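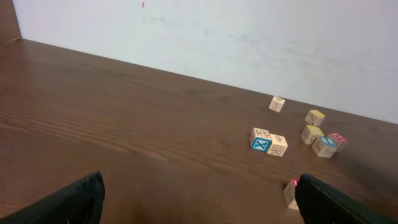 A wet week with the marsh painters

I'd never heard of Ustosley until a friend sent me a postcard of it, and even then I thought the sky had been made up. It hadn't. I went in January, in borrowed boots, to spend a few days with the painters who work on the grazing marsh there, and the light really does go that odd mustard colour at four in the afternoon.

The marsh has been common land since 1763 and 18 artists now have permission to set up on it, as long as they shut the gates and stay off the nesting banks. In return they give a share of every sale to the Varnosa Trust, which looks after the ditches (there are a lot of ditches, and I found two of them the hard way).

Leobardo Orozco has been coming for years. He paints tiny oils on board, hardly bigger than a paperback, and he does them fast, with his back to the wind and a flask wedged between his feet. I asked him why so small. "Have you tried holding a big one out here?" he said, and went back to mixing his green.

His pictures hang in the old Diekmann grain store, alongside some lovely loose charcoals and one enormous woodcut of a heron that I'd have taken home if I owned a bigger car – or a bigger wall. Last year's show raised £2,074, and it paid for a new sluice on the Juton side, where the path used to vanish every winter.

Small studies start at £40 and the painters take turns on the door, so you can ask whoever's there which bend of the river you're looking at. I bought a little one of a gate. Bring your own boots!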